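From: Surachet Chaimongkol
To: Trukau small-joinery list
Date: August 26, 2023
Subject: Re: countertop drawer box, slides and snack storage

Sunita Rana wrote:

> I am planning a freestanding drawer box to sit on the counter, same
> general idea as yours. Two questions before I order the slides. Does
> the lid need its own runner, or does it just rest on the rim? And is
> the box deep enough to hold a bag of chips flat, or do they have to
> stand? My counter is 600 deep and I would like to keep the toaster
> where it is.
>
> Sunita

Sunita,

Taking the second question first. Flat. Standing a bag on end in a shallow box wastes the width and the top of the bag catches when the drawer closes. Mine currently holds one bag of chips on the right and a small white carton on the left, with the appliances left in their row along the back of the counter.
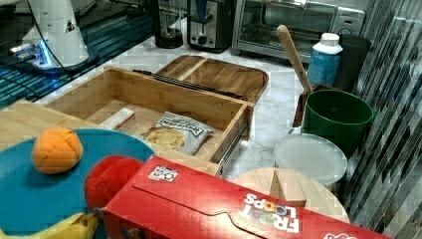
The lid has no runner. It is a tray with a raised rim and a divider down the middle, and it rests on the rim of the box. I lift it off and prop it behind when I want both hands free. I considered hinges from Drultov and decided against them. A hinged lid needs clearance at the back, and on a 600 counter with a toaster oven behind, you do not have it.

The slides are a separate matter. I used a metal side-mount pair rated well above the load. Bags and cartons weigh next to nothing, but people lean on an open drawer. Leave 4 mm more side clearance than the Khalaf sheet calls for if you are working in bamboo. Mine swelled slightly in the first September and bound on the right side until I planed it.

On bag size: measure the bag filled, lying down, and then press it lightly. The printed dimensions on a carton of bags are for the flat film and are no use to you. Keep the label side up so you can read the flavor without picking anything up.
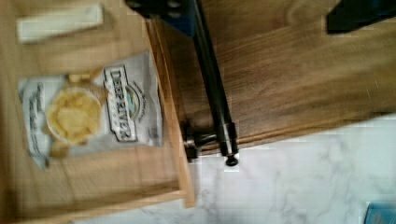 Deep River chips, laid flat, printed side up.

If you want to divide the inside, use a loose strip and skip the glue. I had a fixed partition in an earlier box and took it out after 11 days. The contents change too often for it.

Clearance in front matters more than clearance behind. The drawer needs its full travel in open counter, and that is exactly where plates and cereal boxes collect. I keep the utensil holder and the green bucket off to the right, where they do not have to move when the drawer does.
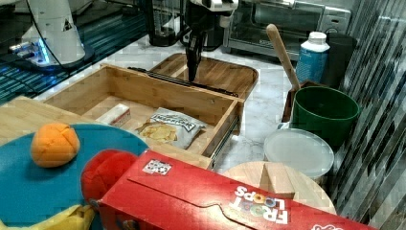
For finish I used two coats of Brudetti hard oil inside and out, sanded between coats, first at 600 and then at 800. Do not oil the faces where the slides mount. The screws hold better in bare wood and you will want to shift them at least once.

Send your drawing to the list before you cut the sides. I would like to see where you put the front screws.

Surachet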